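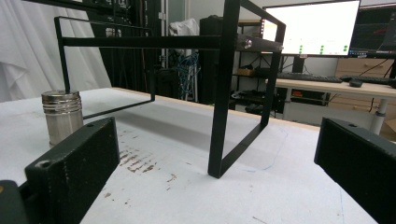
Handout 4: Collecting demonstrations with hand-held grippers

These notes go with the practical at the Grudside lab. Read them before your first session. The task in this block is the can-and-rack task: one hand brings the cylinder to the small black rack while the other is free to steady the rack if it shifts.

What counts as an example

One example is one complete attempt, from both grippers held still over the table to both held still again. The policy learns from everything between those two points, including pauses. If you stop to think, it will learn to stop there too. Decide on your route before you start recording.

Last year's Clastport set had 189 examples of a similar task. We dropped 66 of them, mostly for late starts and for jaws that left the wrist view.

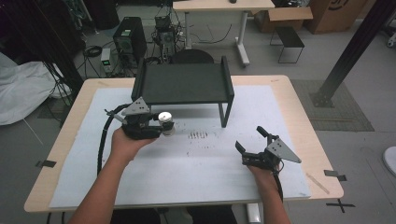

Hold each gripper from below and keep your forearms low, so that the head view still has the jaws and the rack in it. Let the cables hang in a loose loop. A tight cable pulls on the wrist, and the pull ends up in the recorded path.

Varying the start

Move the rack and the cylinder between attempts. Small shifts are enough – a hand's width, or a slight turn. Stay on the white surface. Do six attempts from one layout, then change it. Marks on the surface can stay, but don't use them as a guide for placing things, or the policy may do the same.

Failed attempts

Keep a failed grasp if you recovered and finished the task. Label it "recovered". If the cylinder fell over and you used your bare hand to right it, discard the attempt.

Before the next class

Read the Kushnir notes on time alignment and bring one labelled file per pair. The Drasach format is fine. Replays will be checked in class.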